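Wed 5 November

Dye shed, wet bench side. Long entry, put the kettle on first if you're reading this to catch up.

The weld vat came good at last and I'm so pleased I could sing. For anyone who missed the sorry tale in the last few pages, I've been trying to get a clear lemon yellow on the Prokstead fleece, and all I'd had out of it was a sort of tired mustard, rather like an old school jumper. Lavanya Devadiga said weeks ago that I was cooking it too hard and I said no, no, I was watching the thermometer. Well, she was right. I'd been reading the thermometer at the top of the pot with the plant matter sitting in a great soggy lump at the bottom, near boiling down there I should think, and of course weld turns brown and sulky if you let it get that hot.

So today I put the chopped weld in a muslin bag, hung it off a stick across the pot so it couldn't touch the base, and kept the whole thing just steaming. Stirred it whenever I walked past. The difference was plain within the hour.

Weights for the book: 574 g dry weld (the bunch from the Trurstead garden, the one with the thick stalks), 426 g fleece, scoured last week and mordanted with alum. I know that's a generous amount of plant for the wool but I wanted to rule out a weak bath before fiddling with anything else. Next time I'll bring the weld down and see how far it stretches, as there's only the one sack left and no more coming till the plants flower again next summer.

Chalk: a small pinch into the pot once the bag was out. It lifted the colour straight away, from a straw sort of shade to something much nearer the skin of a lemon. I was tempted to add more and sat on my hands. (Last February's batch had too much chalk in it and the wool came out harsh, you could feel it squeak when you carded it. I've still got a cushion stuffed with that lot.) 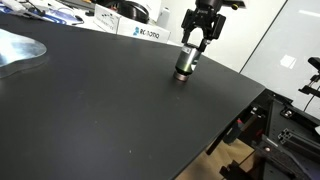
Black tabletop, with the grey cylinder and its copper-brown ring.

Back to the wool. I did it as 3 dips with an airing between each, letting the fleece cool off properly before it went back in so as not to felt the tips. The first dip was pale and a bit patchy where the locks had been packed too tightly. I teased them open with my fingers for the second and it evened out nicely. The third hardly changed the shade at all, so I think 2 would do for anything short of a deep colour and we'd save ourselves an afternoon and a fair bit of gas.

I also put in a few odds and ends at the finish to use up what was left in the bath. The Dinu yarn (the thin one, left over from the shawl kits) took a soft primrose that I like very much. The linen scrap took next to nothing, but I'd only given it the wool mordant, and linen does want its own treatment. The Flatari blend was the surprise: it has a bit of silk in it, and the silk grabbed the yellow and shone while the wool held back, so you get a lovely two-tone twist in the strand. Lavanya, if you're reading, please don't let me forget that one, I think it would sell well at the spring fair if we wound it into small skeins.

Rinsing took for ever, as it always does with fleece. Rainwater from the butt for the first rinse, tap for the rest, same temperature each time as near as I could judge by hand. The water was running clear by the time the light went. It's all on the rack in the drying cupboard now with the door propped open. Please could whoever is in first give it a turn, and be gentle with the locks at the back, they're the finest ones and I have plans for them.

Samples are pegged on the card by the window, half of each under the black paper for the light test. I've written the batch on the back in pencil this time, having learnt what steam does to biro.

Still to do: try a little of the new yellow over the weak indigo for a green. The indigo vat looked rather flat on top when I lifted the lid, so it may need feeding first. Also more muslin, the good bag has a hole in the corner and I spent a silly amount of time picking weld seeds out of the plughole.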